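Module 4, Handout 6: Notes on the visit to Floltum

These notes cover the group visit to the Floltum workshop in Pryor on July 28, 2025. Read them before the seminar and bring your own notes from the day. The written task is at the end.

Background

Floltum collects hand movements for training robot arms. People do ordinary household jobs while holding a gripper in each hand, and the recordings are later used to teach an arm the same jobs. The visit was led by Minoru Tanabe, who runs the recording rooms. Beril Aksoy looks after the software, which the firm calls Kusotik, and she took the second half.

There were 17 of us, so we went in two groups. Group A started with the recording room and Group B with the software. Both groups saw the same material in the end, though Group B had less time for questions.

The recording room

The room is furnished like part of a home, with shelving, a desk and a lamp. Tanabe said this matters more than it looks. A bare bench gives tidy recordings, but an arm trained only on a bench does badly when there is a shelf above its hand or a plant beside it.

The job shown to us was handling a glass cup at the shelving. One session lasts 15 minutes, followed by a break. The person doing it works at a normal pace and is told not to correct small mistakes unless the object is at risk.
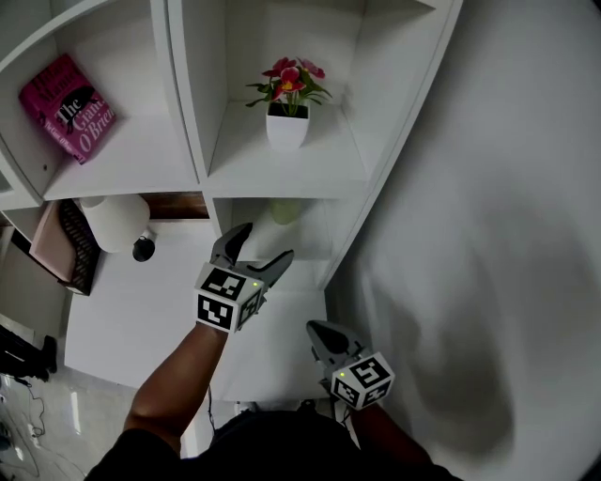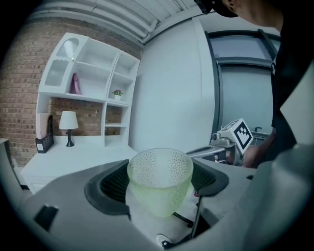

Markers and position

Each gripper carries a cube printed with black and white patterns. Cameras find the patterns and work out where the gripper is and which way it is turned. Several faces are printed so that at least one should stay in view as the wrist turns. When a hand goes deep into a shelf the patterns can be hidden, and the software then has to fill the gap from other readings. Aksoy showed us one recording where the gap was too long and the whole attempt had been thrown out.

Views from the head and from the hand

Two kinds of camera view are kept. The head view gives the layout of the furniture and both hands together. The gripper view gives the object close up, with the room bent by the wide lens. Compare this with the section on lens distortion in Handout 3.

Checking the recordings

Of the 111 attempts in the set Aksoy opened, 47 had been marked for a second look. Most of these were timing faults between the cameras. A few were drops or poor grips, and these are kept under a separate label. She prefers to keep them, as a failed grip can still be useful when testing.

A question was asked about glass. See-through objects are hard for depth sensors, and Floltum does not use depth for them at present. A trial with a different sensor, under the name Trurnuvine, is planned for October.

Task

Write one page on either of the following.

1. How the placing of furniture affects what can be recorded, and what you would change in the room.

2. Whether failed attempts should be kept in a training set.

Use at least one point from the visit and one from the reading list. Drawings are welcome but do not count towards the page. Hand in at the start of the next seminar.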